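Career Services Update: Changes to the Employee Referral and Reference Process

Beginning in May, the Office of Career Services at Clevora will introduce a revised process for employment references. The changes apply to all registered job seekers, to former participants who return for assistance within two years of completing a program, and to the partner employers who receive our reference letters.

The present process was designed when the office served a much smaller population. During the last program year, staff handled 1,016 reference requests. Of these, 313 arrived with less than two business days remaining before the employer's deadline, and 58 could not be completed because the person named as a reference had changed jobs, had moved, or had never been told to expect a call. In several of the latter cases the job seeker learned of the problem only after the position had been filled.

What is changing

Each job seeker will be asked to keep a reference list on file with the office. The list must name at least three people, and at least one of them must have directly supervised the job seeker in paid or unpaid work. Instructors and program leads may be listed. Relatives may not. For each person, the list should give a current job title, a telephone number, an email address, and a sentence describing how the two parties worked together.

Job seekers are responsible for obtaining permission before adding a name. The office will send each listed person a short confirmation message, and a name will not be released to an employer until that message has been answered. Confirmations remain valid for six months. A reminder will be sent to the job seeker before they lapse.

Requests for a written letter from the office itself must now be submitted at least five business days before the letter is needed. Requests should include the job posting, an up-to-date resume, and the name of the hiring contact if it is known. Letters will be sent directly to the employer, with a copy to the job seeker on request.

"Employers tell us that a reference who is prepared for the call gives a far more useful account of the candidate," said Els Postma, director of the office. "We would like job seekers to send each reference the posting and a few lines on what they hope will be discussed. It takes ten minutes and it is often left undone."

Preparing your references

The office recommends contacting references at the start of a job search and again when an interview is scheduled. Tell them the name of the company, the title of the position, and the skills the posting emphasizes. If a former supervisor can speak to a particular project, remind that person of the dates and of your part in it - even a generous reference may not recall details from several years ago.

Former supervisors at some companies are permitted to confirm only dates of employment and job title. Pumov and Botha, both of which have hired a number of our participants, follow this policy. Job seekers whose most recent work was with either company should list a second contact who is able to speak more fully, such as a team lead who has since moved to another employer.

A brief note of thanks is expected once a decision has been made, whether or not an offer is received.

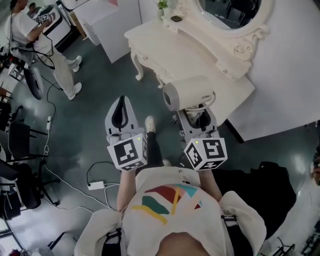
Wearing shoulder straps and carrying a gripper in each hand.

Information sessions

Nuanchan Mahawong, senior career advisor, will lead 4 information sessions on the new process. Each will last one hour and will include time to begin a reference list with help from staff. Three sessions will be held on weekday evenings at 6:00 p.m. in the Bonico Room, and one will be held on a Sunday at 2:00 p.m. for those who are unable to attend during the week. Registration is required and may be completed at the front desk or by telephone. Participants should bring contact details for at least two possible references.

Lists already on file

Reference lists submitted under the earlier process will remain on file until the end of the program year. They will not be converted automatically. Job seekers with interviews already scheduled may continue to use the earlier form for those applications only - all new applications will require the revised list.

Questions about an individual file should be directed to the advisor named on the enrollment letter. Partner employers may contact the main office.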